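How to Bring a Secondhand Play Kitchen Back from the Dead

Every play kitchen has two lives. In the first it is unwrapped, photographed and loved for a season. In the second it lives in a garage under a beach umbrella until somebody puts it online for 30 dollars with the words "needs a wipe." It needs more than a wipe.

I have now done this job for my own kids, my sister's kids and a neighbor who caught me in a weak moment. The latest was a Fidstead, white counter, with the black stovetop panel and the sink bowl that drops into the top. Most makes go together in the same way, so the order below should serve you whatever you've dragged home.

What you need

Dish soap, a bowl of warm water and more rags than you think
An old toothbrush (retire it afterward, please)
Baking soda
A plastic scraper or an expired gift card
A screwdriver with a hand on it, not a drill
Wood glue and a clamp
A muffin tin for the screws

Step 1. Empty it

Take out everything that isn't attached. You'll find plastic food, then real food, then things that used to be one or the other. Our oven held a raisin that had become part of the structure. Wooden vegetables go in one pile, plastic in another, and anything with a battery in a third pile that you will be tempted to lose.

Step 2. Take off the drop-in parts

The sink bowl on ours lifts straight up once you press the two tabs under the counter. If it won't move, run warm soapy water around the rim, go have coffee, and come back. What's holding it is almost always old juice.

The stovetop panel is another matter. Some are screwed from below, some are glued, and the old Nyberg ones are both, as if someone expected it to be stolen. If yours is glued and sitting flat, leave it. I pried one off to clean behind it, found that it was perfectly clean behind it, and spent an evening gluing it back.

Step 3. Wash

Soap and water first, always. Go easy on the wet if the body is fiberboard, which drinks water like a horse and then swells at the corners. Wring the rag out until it complains.

For marker on a white counter, make a paste of baking soda and water and rub in small circles. Don't scrub hard or you'll trade a purple line for a dull patch, and the dull patch is forever. Stickers get warm air from a hair dryer and then the gift card.

Burner graphics deserve respect. If they're decals, a scouring pad will take them off in one pass, and you'll be explaining to a four-year-old why the stove is gone. Soft rag, plain water, dry right away. A glossy black panel will show every fingerprint again within a minute of being finished. Accept this now.

Step 4. Tighten and glue

Turn the unit on its back and do every screw by hand. Stop when it's snug. Stripped hole? Pack it with a toothpick and a dab of wood glue, snap it off flush, and wait overnight before the screw goes back in. Door hinges first, then the legs, then the faucet, which will be loose no matter what you do.

My Fidstead was missing one hinge. A replacement from Plikar cost 22 dollars with shipping, or most of another kitchen. I bought it anyway, and I'd rather not discuss it.

Step 5. Paint, if you must

You don't have to. But if the doors are chipped, sand lightly, prime, and do two thin coats of a water-based enamel that's rated for toys. I used Fumard in a green that looked like sage on the can and like a hospital on the door. Test it on the inside first. Keep paint off the worktop, where it will be scraped with pans all day.

Step 6. Stock it

Resist the set with 58 pieces. A kitchen needs a pot, a pan, a couple of plates, a spoon and a tub of plain blocks. The blocks matter more than the food — a molded plastic chicken leg is a chicken leg until the end of time, while a green block by the burner can be spinach, soap, or a very small guest. Real stainless pots from a thrift store outlast the toy ones and sound much worse.

Put the sink bowl back last, with everything else dry, and let the small management inspect it.
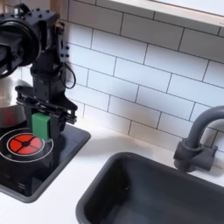

Holger Sandberg: Did mine in January following this and it came out well, apart from the sink. The tabs on my older one snap if you press both together. Press one, lift that side a little, then do the other. Also, leave the faucet unglued. Mine gets pulled out twice a day to be a telephone, and I'd hate to see what they'd use instead.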